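Kanari Greifmodul – Vorführung nach Anmeldung

Zweifinger-Greifer, Kamera am Handgelenk, Steuerung im Set. Zum Ausprobieren im Vorführraum von Festum, Termine das ganze Jahr. Bitte vorher anrufen, Parkplätze sind knapp.

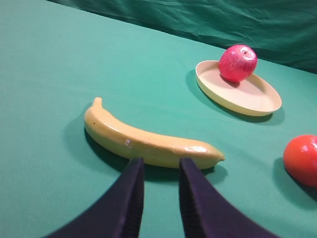

Dauer 40 Minuten, danach Fragen. Gruppen bis 30 Personen, größere bitte teilen. Eigene Teile mitbringen ist möglich, aber nur nach Absprache mit Yoga Krishnan. Nichts Scharfkantiges, nichts über 200 Gramm.

Lieferumfang: Greifer, Fingerpaar, Kabel, Netzteil. Adapterplatte für Keteo extra. Ersatzfinger einzeln oder im Paar, Farbe wie abgebildet.

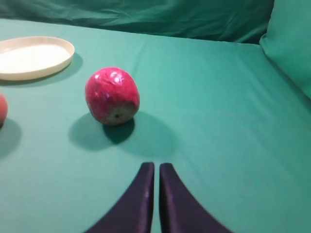

Preise auf Anfrage, Schulen und Werkstäten bekommen Rabatt. Leihgerät: 100 Euro Kaution, Abholung nur vormittags. Rückgabe bitte in der Orginalverpackung. 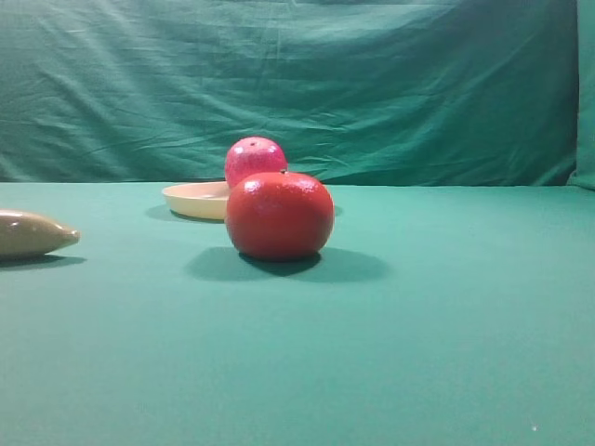
Festum, Januar – Offene Vorführung mit Obst, Teller und grünem Tuch. Kidus Araya am Pult, Beginn 14 Uhr. Unterlagen von Oláh liegen am Eingang aus, Datenblatt kommt per Mail.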